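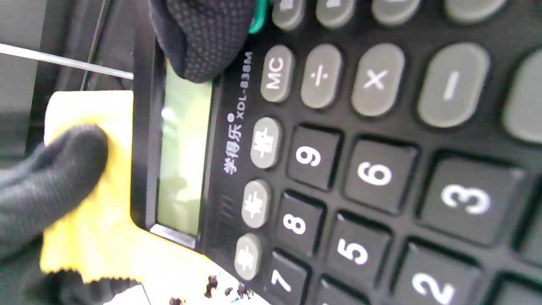 Cleaning the desk calculator

Every house has one piece of equipment that gets used daily and washed never. In ours it was the calculator that lives in the second drawer, next to the takeaway menus, and has totted up every grocery bill since we moved to Endby. By last June the 7 key had developed a crunch, like a biscuit.

Start with the power off. If yours is solar and has no off switch, put it face down for a minute and let it think about what it's done.

Turn it over and tap the back with your palm. Most of what falls out will be toast. A soft, dry toothbrush gets between the keys; go along the rows first, then down the columns, and resist the urge to blow. You'll only move the crumbs to a better hiding spot.

The display wants a dry microfibre cloth and a light hand. Paper towel will scratch a plastic window, as Karim Kassab demonstrated on mine. For greasy marks, dampen one corner of the cloth with water, wring it until your wrists complain, and wipe from the middle out. No window cleaner, please, and nothing with acetone in it.

Textured plastic and grooves hang on to grey muck. Wrap the cloth over a wooden skewer (blunt end, Karim) and run it along the ridges.

Gloves are optional, but the knitted sort with grippy dots are handy if you're forever leaving thumbprints on the bit you've just done — glossy black cases are the worst offenders.

Let it air for an hour, then try a sum you know. 458 times 2 will do. If you don't get 916, check the sticky keys before you blame the batteries.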